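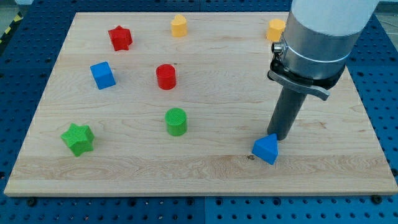
The rod tool over the block board at Teltulbridge.

Rod or fingers? First results from the block tests

The Teltulbridge bench has been comparing a plain rod with our two-finger gripper on the same simple job: move a named block to a given spot on the board. The rod can only push. The gripper can pick up and set down, but it needs room on both sides of the block.

Sorcha Rafferty ran 853 trials with the rod in August, and 663 of them ended with the block inside the target. Most of the misses were cylinders, which rolled off line or spun away when the rod met them off center. Cubes gave little trouble. Stars were slow, as the rod tends to catch between two points.

The gripper has had only 200 trials so far, too few to compare fairly. Daithí Hennessy is rewriting its approach path in the Corrigan controller so that it stops knocking over neighboring blocks on the way in.

The quick-release clamp has been useful. Changing tools takes roughly 2 minutes, and the arm does not have to be recalibrated each time.

Groups wanting to try their own tool on the board should send a drawing of the mount to Sorcha first.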